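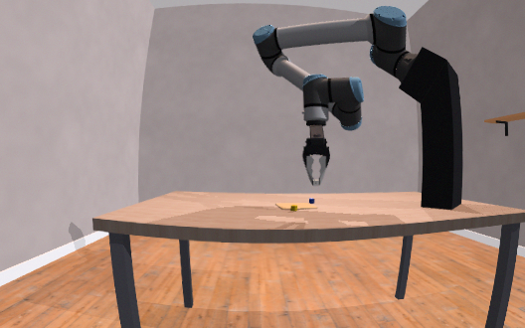 Page last changed: November, Friday evening

I've been gathering demos in simulation for Cemdale all fall, and I have an opinion: we throw away too many of the slow ones. Maarja Ots wants 450 clean runs of the dice task, and clean to her means quick. Anything over 40 seconds gets binned. I get it, sort of – slow runs are dull to train on! But a slow run is usually one where I lined up badly, backed off and came in again.

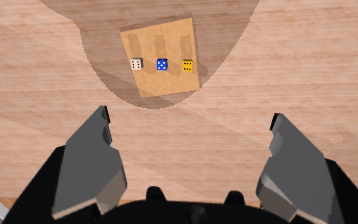 And that backing off is exactly what I'd want a policy to pick up (it's going to line up badly too, believe me). Last week I pulled 18 runs out of the bin and watched them all over coffee. Six were junk, my own fumbling. I'd train on any of the others tomorrow. Normunds Raudsepp says keep them and tag them, and I'm with him. Storage is cheap, and my wrists are not. Maarja, if you're reading – please stop emptying the bin on me.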